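A thread about ceiling lights, for which I apologise to everyone who followed me for the bread.

So. Last winter we moved into the big unit at Tirdale. High ceiling, lots of white paint, an echo you could rent out separately. The agent's listing called it "flooded with natural light" and I would like to meet the flood.

By half past three in December you could hold up a sheet of white paper and not be sure it was there. People were reading the kettle by phone torch.

The previous tenants had left us long tube lights, a fair few of which buzzed. One did a flicker every time the fridge came on. I got quite fond of it, the way you do with a dog that bites other people.

We asked Berent (landlord, lovely letterhead) whether the lighting was their job or ours. Two months and one site visit later the answer was that the fittings were theirs but the light was ours.

I've read that email more often than I've read some novels.

Anyway, ours. First quote: £2,141 for round surface-mounted fittings in mixed sizes, wiring extra, scaffold tower extra, "making good" extra. Making good is what they call filling in the holes they made.

Second quote was from a man who looked up, said "ooh, that's high", and was never heard from again.

We went with the first quote. The fittings are Revance. I have no opinion about Revance except that the instructions come as a single drawing of a hand.

Then the sizes argument. Half of us wanted identical lights in a grid, like a sensible office. The other half had seen a hotel. We settled on big ones where the ceiling's open and little recessed ones as you go down the far end.

I was in the grid camp. I'd like that recorded.

At which point somebody measured up properly and found that the partition was in the way of everything. Put a light behind it and the front goes dim. Put one in front and you get a shadow across the floor like the end of a western.

For anyone who hasn't visited: the partition is the tall white wall in the middle of the room. It was meant to be temporary. It was also meant to be 92 centimetres further back, and I found the pencil line that proves it, under a mat.

Did we move it? We did not. It has shelves fixed to the other side now and a very settled look about it.

So the lights went round the wall instead. It took the electricians most of March, on and off, mainly off. They were tidy and they liked their radio and I now know all the words to several songs I'd been avoiding since school.

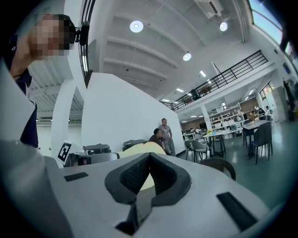

Lights on, partition going nowhere. Big round one near the top, small ones off towards the far end.

I'll give the hotel people their due, the mix of sizes works. The big ones do the heavy lifting and the little ones trail off down the room as if they've got somewhere to be.

The white walls help a lot. The paint is Guerra, a shade with a name like a posh biscuit, and it is white. I put it next to three other whites on a bit of card and asked people which was which. Everyone was very confident and everyone was wrong.

The square pillar got a coat too. That pillar is the only thing in the building I'd call punctual. I walk into it at nine most mornings.

Complaints so far, in the order received:

"It's a bit bright."

"Is it meant to be this bright?"

"Can we have the old ones back over my desk?" (No. They've gone. I watched them go.)

There was supposed to be a dimmer. The dimmer exists. It's in a box in the cupboard with a sticky note saying WRONG DIMMER, and the right dimmer is with a courier who has tried to deliver it to the unit next door, the car park, and a "safe place" that remains unidentified.

Until then we have two settings — on, and home time.

Switches. The main ones are by the door, fine, and the far-end ones are on the back of the partition at a height chosen by a very tall electrician. There's a ruler hanging off a nail next to them. Please put the ruler back on the nail.

One side effect I hadn't planned for is that you can now see the floor. All of it, right into the corners. We'd been telling visitors it was polished concrete and it was mostly just the dark being kind.

I spent an entire afternoon on it with a mop and found a fork, four pen lids and a parking ticket made out to a van none of us has ever owned.

The electricity bill did go down, before anyone asks. First full month was £179, and the tubes were costing us almost double that while making the noise of a wasp in a jar. I've pinned the bill to the noticeboard, where it can be admired by me.

Berent came round to have a look. Very complimentary. Asked whether we'd be leaving the fittings when the lease is up, as they're "really part of the building now".

So if you're keeping score, the fittings are theirs, the light is ours, and the fittings we bought may also be theirs. I've asked for that in writing. I expect it'll have a lovely letterhead.

Somebody's just replied asking about the echo. No, lights don't fix an echo. We looked at those felt panels you stick up, and then we looked at the price of those felt panels.

Current plan for the echo is a rug. There are already two camps about the rug.

Bread tomorrow. It's a rye and it hasn't risen, but at least I could see it not doing it.

Edit for the person in my messages: bulbs are the warmer white, not the blue-ish one. We tried the blue-ish one for a day and all looked like we'd been found in a river.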